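Re: [gulline-users] Planner stops above the tray

On May 5, Seraina Kofler wrote:
> Does your planner treat the held object as part of
> the arm? Ours forgets it after the grasp.

Hello Seraina,

Yes, since build 552. We attach the mesh to the right gripper when the fingers close. Clear glass is still difficult — the depth is full of holes, so I use a fixed model.
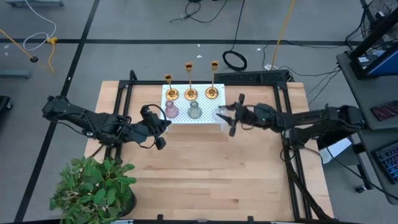
Clear vase in the right gripper, near the tray corner.

I can send you the config.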